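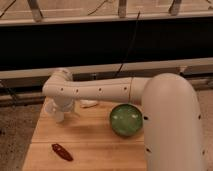 **How much of a first robot budget should go to the arm itself?** Plan on half. The rest goes to the gripper, the table, the mounting, the cabling, spare parts and the hours of whoever sets it up.

Most small buyers get this wrong the first time. They compare arms for weeks, pick one, and leave a single line marked "accessories" for everything else. Ukalby, a kitchenware packer with one small workshop, did it that way and had to go back for more money in August.

The second request was mostly for small things. Replacement gripper fingers came to 700 dollars for the year. A sturdier bench and its fixings came to 1,797, more than the first plan had set aside for furniture, cable and tools together. None of it was on the quote from Hustholm, the dealer, which covered the arm, the controller and one day of training.

Time is harder to price. Ukalby allowed two weeks for setup and used 6. Much of that went into handling different shapes: a rigid bowl, a thin plastic cup and a soft block each want a different grip, and a setting that suits one can crush or drop another. 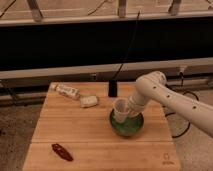
A buyer should list the items the arm will have to handle before asking for a price, and send samples with the request. Dunico, which rents arms by the month, asks for samples up front and runs each one about 100 times before it recommends a gripper. The trial fee comes off the first invoice.

Renting costs more per month than a loan payment on the same arm. It makes sense for a job that may change within the year. For steady work, buying is usually cheaper by the second year, provided the service contract is read closely. Check who pays shipping on a failed joint, and whether a loaner is included. Ukalby's contract left out the loaner, and adding it later meant a new agreement.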